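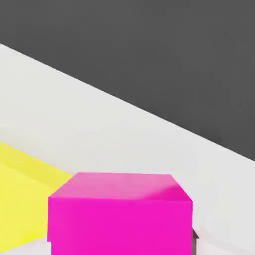

Progress Report to the Stulico Fund, Second Period
Project: Household and Shop-Floor Chores by Machine
Prepared by Kauko Leinonen, project lead

1. Short overview

In this period we continued the work on the question which the Fund has given us: which small chores can be handed to a machine today, and which must wait. In the first report I promised two things, a working set of block tasks in simulation and the first trials on the real arm in the Zemia kitchen room. The first is finished. The second has started in December, later than planned, and I explain the delay in section 4.

The team remains the same. Aurelia Sandu is responsible for the simulation, Grigoris Michailidis for the real arm, and Catalina Farías for the contact with the shop in Galivitz.

2. Work in simulation

The simulated tasks use plain colored blocks on a light table, such as the yellow block and the magenta cube. I know that a reader may ask what colored cubes have to do with the washing of dishes. We use them as a first stand-in for a box of tea, a bar of soap or a small carton on a shelf. If the arm cannot pick a cube which has a neighbor close by, then it will also not pick the soap.

In this period the arm was given 821 simulated attempts of the task "take the block and put it next to the other." Of these, 165 failed. Aurelia has looked through all the failures and sorted them by cause. The largest group is the same as before: the gripper comes down too near to the side of the block and pushes it away. The second group was a surprise for us. When the block is very large in the camera view, the program loses the far edge of the table and makes a wrong guess of the height. We have now added the distance of the fingers as a separate input, and the new attempts with this change are still running.

We did not yet test with soft objects. A towel or a plastic bag bends in ways which our simulation handles badly, and I prefer to say this now than to show good numbers from an easy case.

3. Work on the real arm

The real trials were done on three chores: to put cups on a shelf, to clear boxes from a counter, and to sort cartons by size. Grigoris made 181 trials in total. The boxes went well from the first day. The cups were slow but acceptable when the handle was turned to the side of the arm. The sorting of cartons is at the moment not useful for a shop — a person finishes the full crate while the arm is still busy with the first layer.

Speed is for me the main finding of this period. Many chores are possible if you are ready to wait. A family may accept that the counter is cleared during the night. The shop in Galivitz cannot accept it, and the shop manager, Meinrad Mayrhofer, has told this to Catalina very clearly during her visit. He would be interested in a machine for the early hours before opening, from five o'clock, when the cartons stand in the back and the aisles are free. We will take this as the target for the shop part and leave the daytime work out.

4. Delays and problems

The gripper fingers ordered from Leung came six weeks late, and the first pair had the wrong mounting holes. Grigoris drilled new ones in our workshop, which held until the correct pair arrived. For this reason the trials with cups were shorter than in the plan.

The floor of the Zemia room is not level. We lost several days looking for an error in the program, and the error was in the table. It stands now on adjusted feet and we check it every Sunday evening before the week starts.

5. Money

The spending is inside the budget, with one change. The sum for travel was not fully used, and I ask for the permission to move the rest to spare parts. The table of costs is sent separately to the Fund office.

6. Plan for the next period

Aurelia will finish the attempts with the finger distance and then add a third block to the table, so that the arm must choose an order. Grigoris will repeat the cup trials with the correct fingers. Catalina will arrange two mornings in Galivitz, first only for watching how the staff work and measuring the crates, without the arm.

The first test with towels is planned for the end of the next period. I cannot promise a result there. If the Fund prefers that we leave the towels and use the time for the shop, please let me know before the next call, because the order for the soft finger pads must be placed soon after it.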